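4. Building the Vilness System in a Home Setting

4.1 Mechanical work and mounting

The Vilness system was built in two places. The base and the power unit were made in the Alexiou shared workshop, where we had a drill press and a welding table for two evenings of each week. All remaining work was done in an apartment bedroom. We chose this division for a practical reason: the stairs of the building are narrow, and the finished base could not be carried up in one piece. It was therefore designed as two halves which are joined by 12 bolts after they arrive in the room.

The first version of the base used a single center post for both arms. It was stiff enough when one arm moved, but when the two arms stopped at the same moment the post turned by a small angle, and the grippers arrived at a wrong height. In the second version each arm has its own foot, and the feet are connected by a steel bar. After this change we did not observe the turning again. The bar adds 7 kg to the base, and we accept this weight, as the system is moved only for cleaning the floor.

4.2 Cables

Cable routing took more of our time than any other part of the build. In the workshop we had fixed the cables along the links with straps, following the plan of the Gakach project, which was written for a table-top machine. Over a bed the arms must reach lower and farther out, and the straps pulled the connectors at the wrist. We removed the straps at the last two joints and left a free loop at each side. The loop must be long enough for the full turn of the wrist - but a long loop can touch the bedding or the person, and it can also pass in front of the head camera. We tried three lengths and kept the middle one.

The free loop is still not a good solution. During the tests in April it caught on the corner of a pillow twice, and both times the operator had to stop the arm by hand. A spring-loaded cable holder is now being printed at the workshop, and its drawings will be added to the build files when it is finished.

4.3 Working area on the bed

The task for which the system was built is the handling of soft bedding objects while a person stays on the bed. The working area is the middle part of the mattress. Before each session the operator brings the two arms to a ready position, one at each side of the object, and checks from the head camera that both wrists can be seen. Fig. 3 shows the arms at the two sides of a pillow.
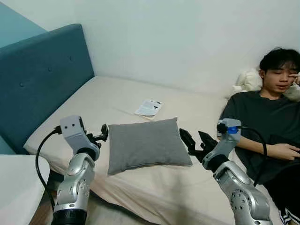 Fig. 3. Head camera view of the two arms at a gray pillow, with a person lying on the right side of the bed.

The distance between the right arm and the person is the most difficult limit in this layout. The bed stands against a wall, so the person cannot move farther back, and the arm needs space for its elbow when the gripper is turned inward. We set a software border on the person's side which the gripper is not allowed to cross. The border is placed by the operator and stored with the session. It considers only the gripper, and does not include the cable or the elbow. Aliki Economou, who wrote the border function, proposed to model the whole arm as a chain of simple cylinders. This was tested offline and needs too much time on our present computer.

Speed is limited in a similar way. In the workshop the arms were driven at the normal rate of the controller. In the bedroom we use 20 percent of that rate for all motions above the mattress. A stop button is placed within reach of the operator, and a second one is given to the person on the bed.

4.4 Calibration at home

The workshop has a flat concrete floor, and the calibration made there was not valid in the apartment. The wooden floor bends a little under the base, and the mattress surface changes its height when a person lies down. We repeat the height calibration after the person has taken their place. The Vurkex routine, which we use for this purpose, lowers each gripper slowly until the motor current increases, first on one side of the mattress and then on the other. Smooth bedding is needed for this step. When there was a large fold under the gripper, the routine reported a surface that was too high, and the following grasp closed above the object.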